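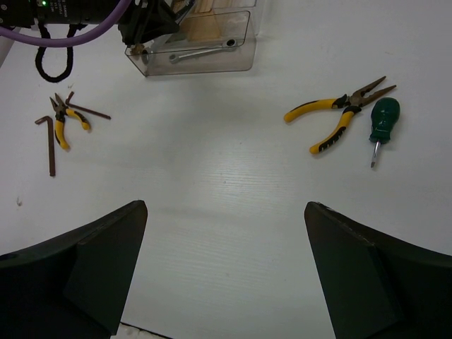

From the bench: a second look at the Marchetti fingers

Gwendolyn Tran

Readers with long memories will recall that in the February issue I was rude about the Kokmont gripper, and that I promised to be equally rude about whatever came next. What came next is a set of Marchetti fingers, sold as a drop-in upgrade for small two-arm cells like ours at Trenotcombe. The brochure says they will "handle the whole toolbox." I have been reading brochures for a long time and I would like to know whose toolbox.

Ours is a modest one. For the comparison we stuck with the kit we always use: two pairs of pliers with yellow and black handles, one of them needle-nose, two hex keys, a stubby green screwdriver and a combination wrench. The job is to get them off a white table and into a clear plastic organizer at the back. A bored ten-year-old could do it before the kettle boiled. It remains a very good way to find out what a gripper is bad at, because hand tools are awkward in ways that the foam cubes in a sales demo are not. Pliers open up when you don't want them to. A hex key lies nearly flat and gives you almost nothing to get hold of. A wrench is long and heavy at both ends, and it will swing if you pick it up anywhere but the middle.

We logged 2,012 pick attempts with the Marchetti set and 1,980 with the Kokmont. Same arms, same table, same controller settings except for the closing force, which each maker insists on choosing for you. An attempt counted as good if the tool left the table, traveled to the organizer and was let go in the right section. Knocking something else over on the way counted as a miss, even when the tool itself got home. I mention this because the brochure counts differently. As far as I can make out from the small print, it calls a pick successful once the fingers have closed on something.

By our rule the Marchetti fingers missed 401 times. The Kokmont missed more often than that, though less often than I had expected after what I wrote in February, and the gap between the two is a good deal smaller than the gap between the prices. If you stopped reading there you would have most of what I know.

The misses are worth sorting, though. Hex keys made up the largest share for both grippers. The Marchetti fingers are angular, with a beveled inner face, and the literature makes a fuss over that bevel. On a pliers handle it does seem to help, and the handle settles in instead of rolling. On a hex key lying on a hard table I could find no benefit whatever. The tips have to come down almost to the surface before there is anything to pinch, and if the arm is a hair too high they close on air. A hair too low and they scrape. We raised this with the distributor, who suggested better calibration. We recalibrated. The fingers went on closing on air, with more precision. 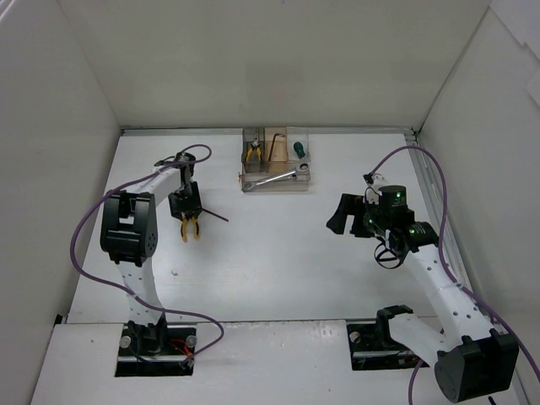
Then there is the matter of picking up two things when you asked for one. This is the failure I have the least patience with, and it gets no mention in either manual. Where a hex key lies close to a pair of pliers, the fingers will sometimes come away with the handles and the key together, and the gripper reports a good grasp. From its point of view it has one. It feels resistance, it stops closing, it sends the message that all is well. We had 44 of these double grabs across the whole run. The fingers have no way of telling one from a clean pick, so the job falls to the cameras, and I want to spend some space on those, since a lot of people skip them when they compare grippers and then wonder why their numbers don't match anyone else's.

We run one camera down at the wrist and one fixed view over the whole cell. The wrist camera is what you want for the last few inches. It shows both fingertips and whatever sits between them, and it makes lining up on a screwdriver handle pretty painless. What it can't do is show you the far side of a tool once the fingers are around it. The fixed camera has the opposite trouble. It sees both arms, the organizer and the cables very nicely, and then the gripper comes down and hides the head of the pliers at the one moment you care about it. So you need the pair, and you need software that knows which of them to believe. The Marchetti package comes with a vision add-on that promises to settle this. In our hands it trusted the wrist view nearly all the time, right up to the point of dropping a hex key in with the pliers. We turned it off and went back to our own rules, which are ugly and which I understand.

A word on cables. We ran ours outside the arms, as most small shops do, in that purple jacket everyone now seems to buy. Both makers show their grippers in photographs with no cables at all, which makes for a handsome page. In use, a loop near the wrist has to have enough slack to let the wrist turn and not so much that it sweeps the table. We spent most of an afternoon on this for each gripper, and the Marchetti set was the slower of the two on account of where its connector sits. That afternoon appears in no comparison chart I have ever seen. If you bill for your time, put it in yours.

The organizer gave us some trouble too. It has three compartments side by side and a wider section in front, and the wrench has to go across the front on a slant, with one end hanging over the edge. I do not love that, and a purist would say we should buy a bigger box. But the customer at Brekirwood, whose line all this is meant to imitate, has that size of box and isn't going to change it for my convenience. The Kokmont was better here, and I will say so plainly after the kicking I gave it. It opens a little more gently, and the wrench tends to stay where it is put. The Marchetti fingers let go all at once. A fair number of their misses were wrenches that had made the whole trip and then slid off the slant on release. You can slow the opening in the controller, three menus deep, and that improves matters. Why it isn't set that way at the factory I couldn't get anyone to tell me.

What about using both arms together? The sales pitch leans hard on this: one arm steadies the box while the other does the filling. We tried it. A gripper resting against a corner of the organizer does keep it from creeping across the table, and creeping had been a real nuisance with the heavier tools. It also ties up a second arm, a second gripper and a second set of cables to do the work of a strip of double-sided tape. I grant that tape can't move the box when you need it moved. We did not need it moved.

Several of you wrote in after the last piece to say that I was testing grippers on the wrong things, and that two-finger designs ought to be judged on the parts they were built for. I half agree. If your parts are all the same size and arrive in a tray, either of these products will serve you well and you should buy on price and delivery. But nobody sends me a brochure claiming to handle a tray of identical parts. They claim the toolbox, so I test the toolbox.

Would I buy the Marchetti set? For pliers and screwdrivers, yes, if someone knocked a quarter off the price. The grip on thick plastic handles was solid throughout, and I saw very little wear on the tips by the end of the run. For anything thin and flat I'd keep my money. For wrenches I would stay with the Kokmont, which is a sentence I didn't expect to type this year.

Two things are still open. The distributor has offered a softer fingertip that is supposed to deal with hex keys, and it may well do so, though I notice it costs extra and was not mentioned until we complained. We will run it through the same table with the same tools and the same rule for what counts as a miss. And a reader has asked whether the double grabs go down if you nudge the tools apart first with a closed gripper. We tried a handful and it looked promising, but a handful is a handful, and I'm not going to print a number from it. If you have done this properly on your own cell, with a log you're willing to share, please write in. Tell me how you counted, too.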